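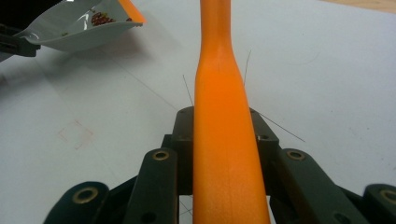
Callwood writes the rules other people's robots are supposed to follow. We started with one house standard for gripper work, typed up by Siiri Leinonen in a June when the air conditioning was out, and it shows in the tone. Section 1 is titled "Clear the table." It exists in its current form on account of mornings with a gripper around something long and orange, an open foil packet of small red and yellow pieces off to one side, and a person who will tell you the table is set up. Under our rules it is set up when the only things on it are the ones on the task sheet. Snacks have never made the task sheet.

## What we do

We review grip-and-place work for small shops and teaching labs, then write down how it ought to be done in words the night shift will read. The full standard has 194 rules. We know. The short version has 35 and fits on a card, provided you like small type.

A few favorites:

- Check every bushing before the first grip, including the one you checked yesterday.
- Loose strands and wires get tied back or written up. "It's always been like that" is not a write-up.
- Old marks on a tabletop are either in the drawing or they get cleaned off.
- If you moved it, log it.

## Who we work with

Pitkänen sends us their trainees for two weeks and gets them back slightly more annoying. Medo uses our card in its workshop and mails us corrections, usually in red. Tenent asked for a version with no rule about coffee. They have the same version as everyone else.

## How a review goes

You send the task sheet. We come and watch 48 grips without speaking, something Siiri finds easier than the rest of us do. You get a written report, and another visit once you've had time to disagree with it. No one has passed Section 1 on the first visit, us included.

The card is free. The binder costs money and weighs more than you'd think.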